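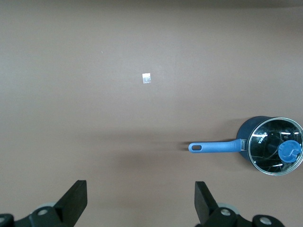
Comparing two grippers on a saucepan and its lid

Second-year robotics project report, Promham College
Submitted in February

What we set out to do

The arm in the Promham teaching lab came with a Beltow gripper, and a Flestum gripper was bought later for another module. Both fit the same wrist plate. Our project was to find out which of them is better for handling kitchen items, using one saucepan with a glass lid as the test object. We also wanted to know how far we could rely on the wrist camera while driving the arm by hand, as opposed to standing beside the table and watching.

We chose a saucepan because it has several different things to hold. The handle is long and narrow, the knob is round, and the lid is smooth and see-through. A box or a bottle would have been easier but would have told us less.

Equipment

The Beltow gripper has two black fingers carried on curved linkages. As the linkages move, the fingers swing in towards each other and the tips travel in a shallow arc. The Flestum gripper has two fingers on a straight slide, so the tips stay at the same height all the way from open to closed. We used the standard finger blocks on the Beltow and the rubber-faced ones supplied with the Flestum. We know this is not a like-for-like comparison, and we come back to it further on.

The arm was driven from a Ristić controller with a hand unit. All runs used the lowest speed setting. Closing force was set on the controller and left alone once we had found a value that held the handle.

The saucepan is dark blue with a lighter blue plastic handle and a matching knob in the middle of the lid. There is a metal rim round the glass. For the lifting tasks the pan was empty.

Tasks

We settled on 4 tasks:

Task A: grip the handle and lift the pan clear of the table.
Task B: grip the handle and turn the pan on the table without lifting it.
Task C: grip the knob and lift the lid off.
Task D: put the lid back so that it sits level.

Each gripper had 19 attempts at each task. An attempt counted as a success if it was finished without anyone touching the pan or the lid, and without the controller stopping on a force limit. If the lid landed crooked, we counted that as a failure even when a small nudge would have fixed it.

For Task A the lid was taken off first and put to one side. It stayed on for Task B.

Setting up the camera

The camera is fixed at the wrist and looks down past the fingers, so with the Beltow on, the fingers and part of the linkages fill the bottom of the view. At first we saw this as a nuisance. After a few practice runs we thought differently, as you can judge the gap between the fingers against the handle directly on the monitor. At the starting position the handle points in towards that gap, with its hanging hole at the near end, and the operator only has to bring the wrist across and down.

Height is much harder to judge. The tabletop is plain and matt, with nothing on it that gives a sense of distance. We ended up using the change in size of the hanging hole as a guide, which works once you have learned it but is difficult to describe to the next operator.

The lid caused the most trouble on screen. The room lights show up in the glass as bright streaks and arcs, and the metal rim also catches the light. When we tried a simple circle-finding program on the camera picture, it kept locking on to reflections. The knob is a much better target because it is a solid, brighter blue. In the end we dropped the automatic part and drove all the recorded runs by hand.

Results with the Beltow

Task A: 3 failures. In each of them the pan rolled in the grip as it left the table, and the base dropped on the far side.
Task B: no failures.
Task C: 2 failures. The fingers closed too high and slid off the knob.
Task D: 4 failures, all from the lid sitting crooked on the rim of the pan.

The swinging motion of the fingers was useful on Task B. The fingers did not need to be lined up exactly, as they pulled the handle into the middle when they closed. On Task C the same motion worked against us. The tips move along the line of the wrist as they close, so you have to stop at a height that looks wrong on the monitor and trust that they will arrive at the knob. Both failures came early on.

Results with the Flestum

Task A: 2 failures, again from the pan rolling.
Task B: 3 failures. The controller stopped when one finger reached the handle well before the other and pushed the pan sideways.
Task C: no failures.
Task D: 4 failures, the same as the Beltow.

The straight slide made the knob easy. What you saw before closing was what you got. The handle was less forgiving, and the operator had to spend longer centring it.

Discussion

Neither gripper won overall. For a long handle that only needs turning, we would choose the Beltow. For anything that has to be taken from above at a known height, we would choose the Flestum. The difference on Task A is too small to mean much, and we suspect the rubber faces explain it. We should have run the Flestum with bare fingers as well, and there was not enough lab time left by the time we thought of it.

Task D went equally badly with both, which points to the camera and the operator. Once the gripper is holding the lid, the lid hides most of the pan underneath it, and the operator is guessing. Glass ought to help here, but with the reflections we could not make out the pan rim through it.

The operator also improved as the project went on. We did all the Beltow runs first and all the Flestum runs after, and this probably flatters the Flestum. Swapping the grippers between tasks would have been fairer - it takes a good while to unbolt one and recalibrate, and we chose to save the time.

Changes for next time

A second camera at the side of the table, low down, for height and for replacing the lid.
A cloth or diffuser over the nearest light.
The same rubber facing on both grippers.
Grippers swapped in a mixed order.
A deeper grip on the handle, nearer the metal bracket, to see if this stops the pan rolling. We tried it once with the Beltow outside the recorded runs and the pan stayed level, but the linkage came very close to the side of the pan.

Run sheets and controller settings are in the lab folder under the project title. The Beltow has been put back on the arm.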